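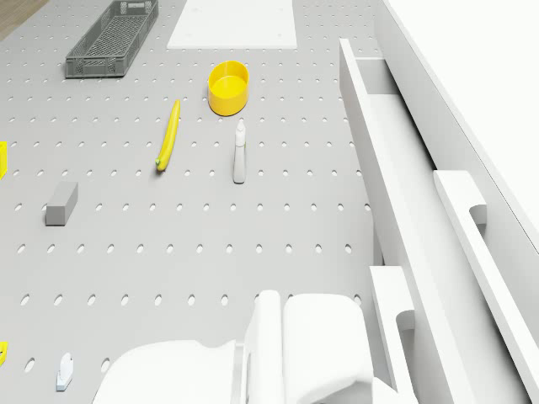

Pegboard with the gray basket and the flat white board.

March, Monday, evening entry

Book cloth day. I'm writing it all down tonight while the glue is still under my nails, so that next time we get a velvet job I don't have to work it out from scratch again (I'm looking at you, me from last fall, who wrote "used the thicker paste, went fine" and nothing else).

The job is order 1662, the guest books for Zirkby. 20 of them, all the same size, cover in that dusty green cotton velvet with a ribbon tie and a little brass bead on the end of each tail. Serpil Karaca took the order and she promised them a closed spine with no hollow, so the cloth has to bend nicely over the joint without going bald. Velvet hates that. It also hates paste, thumbs, bone folders and being looked at sideways.

First try was backing the velvet with the thin kozo tissue and straight wheat paste, the way we do the linen. I pasted the tissue on the glass, laid the velvet down pile side up, smoothed it with the soft brush and felt very pleased with myself. Half an hour later there were dark freckles all over the front where the paste had come through between the tufts. You can sort of steam them out, but the pile stays stiff, like a cat that has walked through jam. One piece ruined, into the scrap bin for making bookmarks.

Second try, same tissue, but I let the paste sit out in the bowl until it was stiff enough to hold the mark of the brush, and then scraped most of it off the tissue with a card. MUCH better. No freckles at all. The trouble was at the corners, where the tissue let go as soon as I folded it, so I think I scraped too hard out toward the edges. I always do, I get excited.

Third try was the iron-on web from Brillden that Custódio Quintela brought back and has been going on about. I was all ready to hate it. Velvet face down on another piece of velvet so the pile has somewhere to go, web on the back, tissue on top, iron on the wool setting and press, lift, press, no sliding. It came out flat and clean and it folds like a dream. My only grumble is that the cloth feels a tiny bit plasticky from the back, and a turn-in glued over it with PVA wants a longer press than I'm used to. I pulled the first one out of the press too early and the turn-in came up like a tongue. Put it back with fresh glue and left it alone this time.

So for the Zirkby books it's the iron-on web for the covers. For anything where the customer cares about it being all paste and paper (the Châu albums, definitely) it's stiff paste and a lighter hand with the card.

Cutting notes before I forget:

Pile runs DOWN the book, head to tail, front and back and spine all in one piece. Stroke it before you cut. I drew an arrow in chalk on the back of every piece and I still got one upside down, and it looks like a totally different green when you stand it next to the others. Kept it for the sample shelf.

Rotary cutter from the back, new blade. Scissors chew it.

Leave the turn-ins wider than for linen. The pile takes up room going around the board edge, and I came up short on the tail of the first case and had to start over.

Corners: the ordinary mitered corner is too fat. I shaved the pile off the bit that ends up underneath, using the little curved nail scissors, and then it lies down fine. Fiddly, and there's green fluff in my tea, but worth it. Hüsnü Tatlı wants to try a rounded corner on the next set, which would mean rounding the boards as well, and I'd like to see one before I say yes!

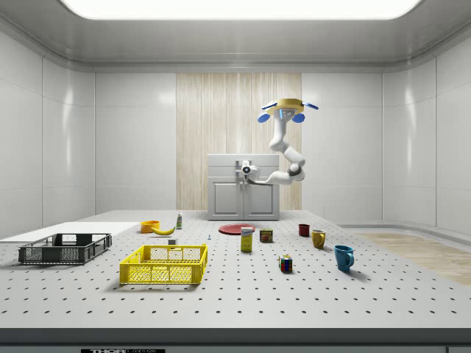

Cheuk-hei: I'd still be nervous about the web in a spine that gets opened flat all evening. A guest book gets a hundred hands on it, more or less, and every one of them presses it open at the middle. Could you make up a dummy and just open and shut it while you're on the phone? I'd want to see what the joint looks like after a week of that before all the covers get ironed.

Fair point, and I should have thought of it myself. I've put a dummy together out of the case with the too-short tail, patched, with plain paper inside, and it's going to sit by the phone for 7 days with a note on it saying OPEN ME. Anyone walking by, please open it. Properly, all the way, and shut it again. If the pile wears off at the joint we'll know, and I'll go back to stiff paste for the spine strip and keep the web for the boards. That would mean piecing the cover, and I'd sooner not, but I'd sooner not have bald guest books either.

Ribbon ties. We have two kinds in the drawer, the satin from Lolon and the cotton tape I dyed with the leftover tea. Satin slides around beautifully and comes undone beautifully too. The cotton grips and stays tied, and I like how it looks with the green, kind of soft and old. Serpil says the sample she showed them was satin, so satin it is, but I'm knotting it behind the bead with a dab of glue and cutting the ends on a slant. I tried sealing an end with a lighter and made a brown crust. Don't.

The brass beads have a rough hole on one side. Run a scrap of ribbon through each one first and if it snags, give the hole a twist with the round needle file. Five out of the bag were bad enough that I set them aside for something that hangs on wire.

Slots for the ribbon get cut in the board BEFORE covering, then found again with a pin from the inside. I forgot on one of them and had to feel for where it ought to go, and it's a hair off center. It's going at the bottom of the pile and I'm going to look at it again in daylight and decide how I feel.

End sheets are the cream laid with the flecks. Kamarul Mandagi folded the whole lot while I was fighting with paste, and they're so crisp I could cry. Grain is running the right way on every one, I checked, sorry Kamarul.

To do:

Order more web, the wide kind. The narrow one leaves a seam and the seam shows through when the light hits it.

New rotary blades.

Ask Serpil if Zirkby want the title on the front or only on the spine. Foil on velvet is going to be its own adventure, and I might talk them into a small leather label, stamped flat and then stuck down in a spot where I've pressed the pile with the warm iron.

Wash the paste brush. It's in the sink with the bowl.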